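Início Bancada Fundos Iluminação Contactos

Fundo verde Rastside para bancada

Tempo de leitura: 2 minutos

Há muito que queríamos ter no catálogo um fundo verde pensado para mesas, e o Rastside chegou em fevereiro. É um verde vivo, bem saturado, daqueles que se notam mal se entra na sala! Fica atrás do tampo, de pé, e sobe o bastante para tapar estantes, tomadas, casacos pendurados e tudo o que costuma aparecer atrás de quem trabalha numa bancada.

Tem 200 cm de largura e monta-se com dois grampos no bordo traseiro da mesa (servem em tampos até 3 cm de espessura, convém medir antes de encomendar). Depois de montado pode ficar lá o ano inteiro. O nosso está na oficina há meses e continua esticado, sem barriga ao meio, que era o defeito do modelo antigo da Undville.

Gostamos muito de o ver com um tampo escuro. O contraste é forte, a linha entre a mesa e o fundo lê-se muito bem e as peças claras saltam logo à vista. Com o tampo Undwood em tom natural também resulta, embora o conjunto fique mais suave. Quem trabalha com objetos verdes terá de escolher outra cor, claro. Existe em cinzento, por encomenda, com prazo de 18 dias.

Uma nota sobre a luz: o verde reflete, e em objetos brancos isso pode notar-se nas margens. Afastar o objeto um palmo do fundo ajuda bastante. Nós usamos um candeeiro Nägeli de cada lado, apontado ao fundo, e outra luz só para a mesa. Os cabos podem passar por trás, pela folga entre o fundo e o tampo, ou descer pela frente se dá mais jeito.

Limpa-se com um pano macio, sem detergentes abrasivos. Guarda-se enrolado, com a face verde para dentro.

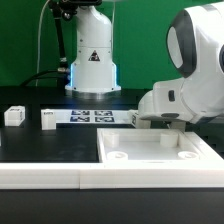 Comentários

Radomir Dumitrescu
Tenho o meu montado há mais de 3 meses e a cor não mexeu nada. Só os grampos é que me deram luta, o tampo que tenho é grosso e acabei por comprar uns maiores à parte. De resto, muito contente!

Leitor
O cinzento tem a mesma largura? Preciso dele para uma mesa de canto.

Rastside
Tem, sim. A única diferença é o prazo de entrega.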